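I finally finished my great-aunt's box of Prutitz postcards last night and I have to talk about it. 181 cards, nearly all from one seaside town, most of them mailed to the same house in Trutow!

The best ones are the dull ones. A card of the new post office, and on the back: "Rain again. Bought shoes." I love that so much more than another sunset.

There are seven copies of the same harbor view – different years, different stamps, and the printer kept changing the color of the sky. One is practically green.

The Raptis cards are the real prize. Thick stock, deckled edge, a tiny number in the corner. The highest I have is 2798, so I have some catching up to do.

Pencil is your friend for dating these. So many people wrote the year under the stamp line and forgot the month. I've got one solid March and a lot of maybes.

Next up is sorting by postmark, and I can't wait. A big table and a free afternoon, please.
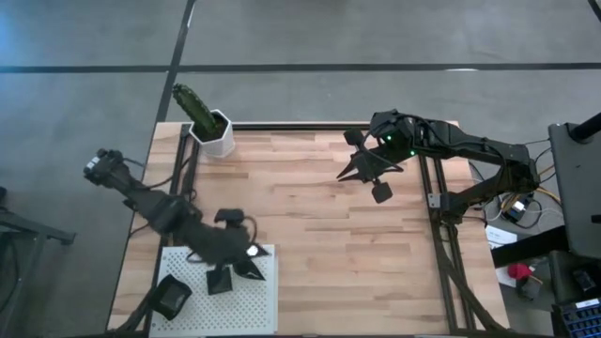

Borkus wrote back that the green sky was a bad ink batch and the whole run should be early. Now I want to check every single one!

Contact | © 2018 | Back to top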